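Picking a Gripper the Hard Way

Garba Chukwu has a drawer full of gripper fingers, and he would like you to look at all of them. It takes us a while to get past it. There are fingers with rubber tips, fingers with no tips, a pair he filed down himself on a Sunday-ish sort of afternoon and will not throw out. "These were terrible," he says, holding up the filed ones with obvious fondness. "I learned more from these than from anything I bought."

Chukwu runs the trials bench at Ogbonna, a small shop that takes in old office computers and works out how much of the job of opening them up, pulling parts and putting parts back can be given to a robot arm. Since October he has been comparing two grippers, the Plernell and the Esside, on the same arm and the same kind of machine. When I visited he was 303 attempts into the Plernell's log and 447 into the Esside's, and he was happy to talk about every one of them.

I asked him why computers, when so many people in his line of work begin with blocks and cups.

"Because a computer fights back a little!" he says. "A block sits there. You can pick up a block with nearly anything. Open up a desktop and you've got cables that move when you touch them, you've got latches, you've got parts that only come out in one direction. If a gripper is any good you find out fast, and if it's bad you find out faster."

The rules of the comparison are plain. Each gripper gets the same set of jobs, and each job is tried the same number of times in a round before the hardware is swapped. The extra rounds on the Esside came from a change of fingertips halfway through, which Chukwu decided meant starting its count over for certain jobs. He kept the earlier results anyway. "I keep everything. A failed grab with a note next to it is worth a lot to me. Without the note it's just a failed grab."

He writes the notes by hand, in pencil, and types them up before he goes home. Some are very short. One that he read to me said only "too wide, again."

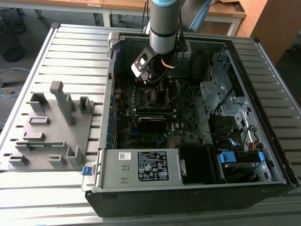
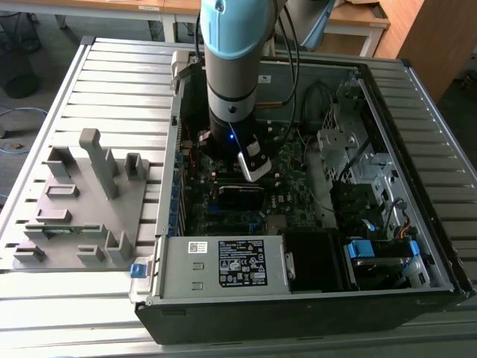 Memory is the job Chukwu talks about most. A module has to be held by its edges, lined up with a slot that is long and very narrow, and pressed in straight, and all three of those things can go wrong on their own. He is also particular about what surrounds the slot. With the tower on its side and the board facing up, the arm comes in from overhead, which he likes, but there is a drive cage on the right and a power supply along the near side, and thin red wires running by the upper left of the board. "People look at the slot," he says. "I look at the wires. I want to know where the back of the gripper is while the front of it is busy." The gray fixture on the left of the bench gets the same attention. It has a slotted holder for a circuit board, and he has strong views on how deep a slot like that should be. Too deep and the fingers can't get a decent hold, too shallow and the part leans.

So which one is better? He laughs at this, and then answers it properly.

"The Plernell is gentler. I love how it closes. You can ask it for a small force and it gives you a small force, and it does that at the end of the day the same as in the morning. But it's a wide tool. In the open parts of the case, wonderful. Next to the cage, I'm holding my breath."

The Esside is slimmer and, in his word, "bossier." It gets into places the Plernell can't, and it holds on hard once it is there. In his early rounds it held on a bit too hard, and he spent a good while bringing the force down in small steps. It took 6 tries to find a setting he trusted with memory, and he has left it alone ever since.

"If you made me choose today, for memory, I'd go with the Esside. For connectors I'd go with the Plernell and I wouldn't need to think about it. Ask me again when I've done the drives."

He is just as keen on the less glamorous half of the setup. The controller software, Fivstead, is on its third version at the shop, and the feature he is most excited about is a very small one: it can now stop the arm partway through a move and let him nudge it by hand before it carries on. (He demonstrated this for me by moving his own arm across the table, stopping, and nudging it with the other one.) Before that, a near miss meant going back to the start of the job.

"You'd be two millimeters off, you could see it, and all you could do was cancel. It drove me up the wall. Now I pause, I push it over, I see if the grip would have worked from there. That tells me if the gripper was wrong or if I was wrong. A lot of the time it was me!"

Cameras are the part he feels least sure about. He looks at each round from more than one view when he can, and he says the views disagree more than he expected. From one side a finger seems to be well clear of a part. From another it plainly isn't. Shiny metal makes things harder, and there is plenty of shiny metal in a computer. He has tried dimming the lights and says it helped with glare and hurt with everything else.

I wondered if all this repetition gets dull. Chukwu seemed a bit surprised by the question.

"No, no. Every one is slightly different. The cable has moved, or the module is sitting a hair off. I had 8 good ones in a row with the Esside and I was practically dancing, and then the ninth one I'd swear was the same as the eighth, and it missed. I was at my desk until seven that evening trying to work out why."

Did he work it out?

"Fingertip had shifted. One screw." He goes back to the drawer and starts hunting for the screw, which he has also kept.

The drives come next, then a round of power connectors that he describes as "the mean ones." After that he wants to try mixing the two designs, with slim fingers on the gentler body. The adapter plate for that is already drawn up, and he has cleared a space for it in the drawer, next to the filed-down pair.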